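Osagie Says Window Film Claims Need a Closer Look Before Anyone Refits a Workroom
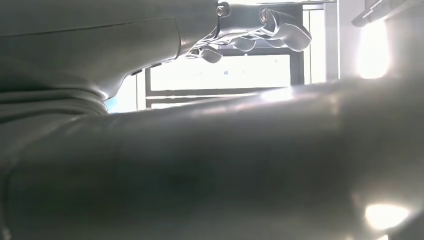
Osagie, the home and workroom advice group, said today that it will not recommend Vilusine window film to its members until the maker, Dralora, publishes the room measurements behind its advertising. The film is sold as a cure for afternoon glare in kitchens, studios and workrooms with large windows.

Dralora's spring brochure says that a room fitted with Vilusine is "calmer, cooler and easier to work in." Osagie asked in April what "calmer" meant and how it had been measured. The reply was a second copy of the brochure.

"We have nothing against window film," said Nandi Maluleke, head of room trials at Osagie. "Some of it does a decent job. But if you tell people a room will be easier to work in, you should be able to say which room, at what time of day, and compared with what. A clean window and a cheap blind might do just as well. We don't know, and I am not sure Dralora does either."

Osagie ran its own trial over four months in a 900-square-foot workroom in the Trorkitz building. Half of the glass was covered with the film and half was left bare. People using the room were asked to spend 60 minutes at a worktable on each side, doing the same sorting and packing jobs, and then to say which side they would pick for a full afternoon.

Most could not choose. Several preferred the covered side at 3 p.m. and the bare side in the morning, when the film made labels harder to read. Two asked for the lamps to be turned on. Osagie does not claim that a trial this small settles the matter, and it notes that the weather was dull for a good part of it.

The group also surveyed 583 member households on what they do now about glare. The most common answer was to move the table. The next was to pull down a blind, followed by putting up with it – a method that costs nothing and seems to have loyal followers.

"Glare is a real nuisance, and I would not tell anyone to live with a headache," said Titilayo Okoro, who edits Osagie's room guides. "What bothers me is the order people are being sold things in. They buy the film, and after that they find out the bench was facing the wrong way. Turn the bench first. It takes ten minutes and you can turn it back."

Osagie's advice for the time being is to wash the glass, try the table in at least two positions, and ask any seller of film for a sample large enough to cover one full pane. Renters should check their lease before sticking anything to a window. Dralora describes Vilusine as removable, but the instructions call for a scraper and a solvent that is sold separately.

Dralora has been offered use of the Trorkitz workroom to repeat the trial with its own staff present. It has not yet accepted. The offer remains open, and Osagie will publish the results whichever way they fall.

The trial notes and the survey questions are available on request from the Osagie press desk.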